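Product Review: Daronico Two-Channel Aluminum Sliding Track
Published 2021-10-11

The Daronico track is sold for cabinets and wardrobes with sliding doors. It is supplied in lengths of up to 2,688 mm and is intended to be fixed along the base of the opening. This review considers the track as a fitted product, with attention to cleaning and to the finish of the surrounding surfaces. Two competing products, from Wirkix and Zilby, were reviewed in January under the same criteria.

Supply and Fitting

The track arrives with end caps, a drilling template and 11 screws. The instructions are brief but adequate. Installers should confirm that the base is level before drilling, as the template makes no allowance for correction afterward. Sealant is not included. Our units were obtained through Olszewski, the regional distributor, at a list price of 393 per carton.

Door Movement

Each door runs in its own channel, and the two panels pass one another without contact. Movement was even along the full length. The rollers are somewhat louder than those of the Wirkix model — a minor point in a storeroom, but a consideration in a bedroom.

Cleaning and Appearance

The raised channels are simple to wipe along the top. The grooves between them require more care, and small dark flecks of dirt show readily against the silver-grey metal. A narrow brush attachment is recommended. The metal sits well beside a grey marble-patterned surface and pale pinkish wood paneling, although any whitish, rough strip left along the foot of the wall will remain noticeable next to so plain a profile.

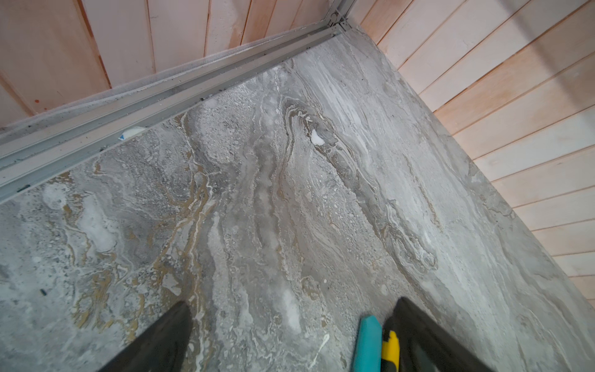 Rating and Recommendation

The product receives 13 points out of a possible 20. It is recommended for general storage use. Purchasers who place a high value on quiet operation should compare the Wirkix model before ordering.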